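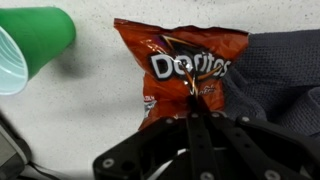
Chapter 6
Snack Packaging and the Kitchen Counter

Learning goals

After you study this chapter, you should be able to:
explain why chips are sold in bags made of several thin layers;
name the three main enemies of a fried snack;
close and store an open bag correctly;
clear a counter after a snack in a sensible order.

6.1 A small task in every home

On Saturday afternoon Hema Annamalai comes back to her kitchen and finds what many of us find. There is a bag of chips on the counter, there are cups, and there are crumbs which she will discover only with her hand. She must decide what is food, what is trash and what goes to the sink. The decision takes a few seconds, but it uses knowledge from all the chapters before this one.

Chips are a good subject for study. They are cheap, they are known to almost every student, and their packaging does more work than people think. A bag of chips must protect the food from air, from moisture and from light. If one of these three comes in, the chips become soft or they get an old, oily taste. This second change is called rancidity, and we met it already in Chapter 4 with nuts and cooking oil.

6.2 What the bag is made of

Most chip bags look like metal, but they are mainly plastic. A very thin coat of aluminum is put on one layer of plastic film, and other layers carry the printing and the seal. The shiny coat keeps out light and slows down oxygen. The film is light and strong, and it keeps its folds when it is pressed - this is the reason that a handled bag stays wrinkled and catches the light along its creases.

The same construction makes the bag difficult to recycle. The layers cannot be easily separated, and in many towns the bag must go in the ordinary trash. Students should check the rules of their own town before they do the exercises.

6.3 Closing an open bag

Press the air out gently, from the bottom toward the top. Fold the top edge over several times, and hold it with a clip. A clothespin is also good. Put the bag in a dry cupboard, away from the stove. The refrigerator is not a suitable place, for the bag can collect moisture when it is taken in and out.

Before you start: class activity

Work in pairs. One student brings an unopened bag of any snack and the other brings an empty one. Write down all the information printed on the back, including the weight and the date. Keep your notes - you will need them again in Section 6.5, where we compare serving sizes.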